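Olton's open day in August promised "the modern breakfast, rethought," and I went in expecting to be sold something. The kitchen corner was at the far end of the hall, past the Prestel stand, and it was busier than it deserved.
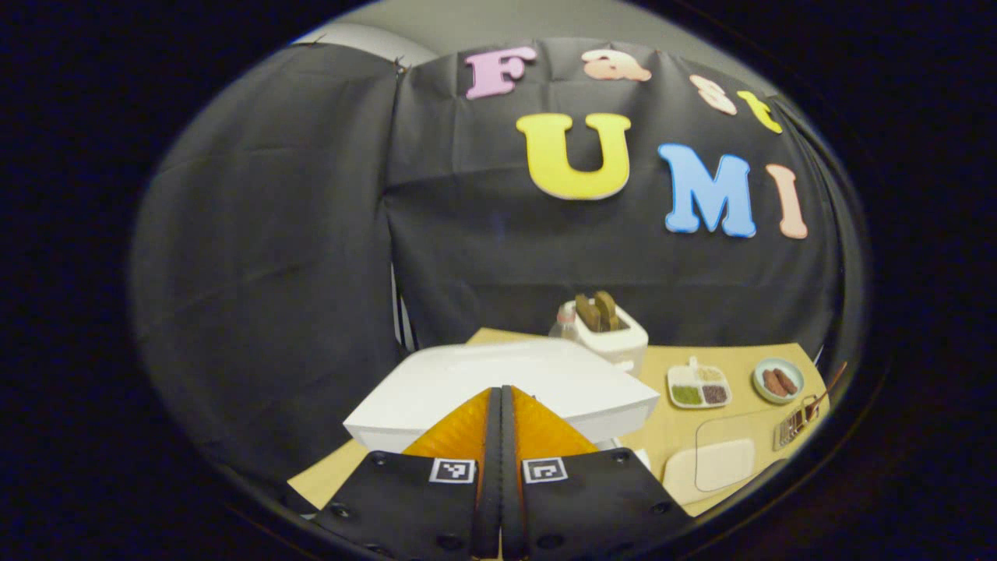 Page 19

What they had was a table with a black cloth behind it. A small white toaster with two slices standing up in the slots, a compartmented tray of dry goods, a plate, a white box. I own most of this already. Aisling Tully, who ran the 2 p.m. talk, said the layout saves 10 minutes a morning, and when I asked how that was measured she told me to see the handout. The handout said the same thing in larger type.

The rice cooker interested me more. With the lid up you get a good look at the round inner cover and the rim of the pot, and I'd have liked to hear how either one is cleaned. The divided dish of beans was nice enough — green mung on one side, pale ones on the other, with a little scoop — but I'm not convinced anyone keeps beans that way at home.
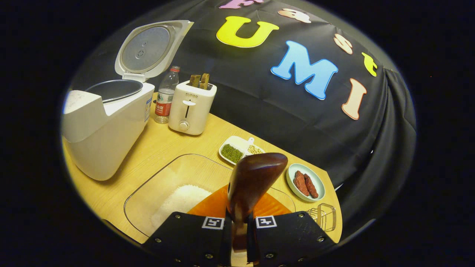
The Vaher room, upstairs

Storage jars, 40 minutes, no chairs. I left before the questions.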